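4.2 Autofocus repeatability at low light

The second set of tests looked at how often a lens returned to the same focus position when the light level was lowered between shots. We used the two 50 mm lenses from Section 3, the Illeck and the Trevex, on the same camera body. The body's firmware was left unchanged for the whole study, and image stabilization was off.

Each lens was pointed at a printed chart two meters away. Before every trial the focus ring was driven to its closest setting, and the shutter button was then pressed halfway until the camera either confirmed focus or gave up. Lorna Marquez and Hạnh Vi ran the trials in turns, and neither was told which light level was set. The lamp was dimmed in 16 steps, starting from normal office lighting. A full run over all steps was repeated on separate days in December 2019 until we had 612 usable trials.

A trial was dropped if the camera reported a low battery or if the chart had been touched since the last alignment. Trials in which the lens failed to lock were kept and counted as failures. This differs from the method of Tiêu and Lý, who left failures out and reported only the spread of the locked positions. Their numbers look better for slow lenses as a result, and the two sets of results should not be compared directly.

The Trevex failed to lock in 68 trials, nearly all of them in the three darkest steps. The Illeck failed less often but hunted for longer before it locked. When it did lock, its position varied more from shot to shot, mostly toward the near side of the chart. We saw the same near-side shift with the aperture set one stop smaller, so we do not think it comes from the very shallow depth of field at full aperture.
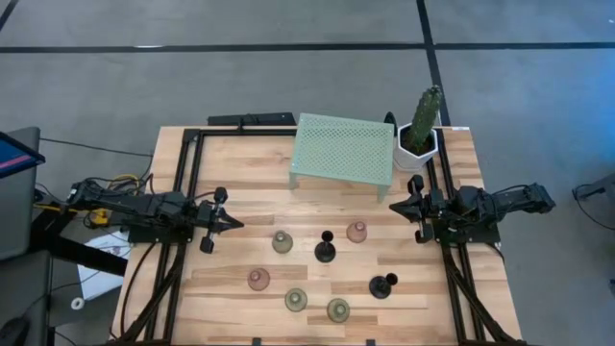 Figure 7. Tabletop and frame.

Contrast on the chart also mattered. With the high-contrast Cleltex print both lenses locked at least one step further down than they did with the gray print. Hằng Bùi repeated 239 of the trials with the gray print turned by a quarter turn, and the order of the two lenses did not change. The Phí correction described in Section 3.4 was applied to all positions before the spread was computed. Leaving it out makes both lenses look slightly worse at the bright end and has little effect in the dark.

We did not test continuous autofocus or moving subjects. Face detection was switched off throughout, and results with it turned on may differ. Focus time is treated separately in Section 4.3.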